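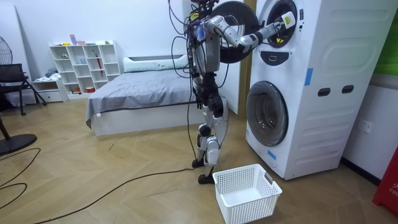

The stacked washer-dryer, upper door open, with the basket on the floor in front.

Hi Ingeborg,

October went mostly to laundry, and I'm pretty happy with it! The Belmonte flat now has its bed, its gray bedding and the tall white stack, so we can finally do the whole chore in one room. We got through 32 loads, 9 of them with small stuff like socks (my least favorite — they hide in the drum). Mimoza bought us a basket with holes in the sides and I love it.

Still open: the folding table from Orkard is five days late, and Spyros wants a second set of sheets. I've spent 65 percent of the supplies money, so that's fine. Next up is bedding, pillowcases first.

Talk soon,
Jae-in

2 comments · 5 shares
© Nirnent 2025 | Contact | Back to top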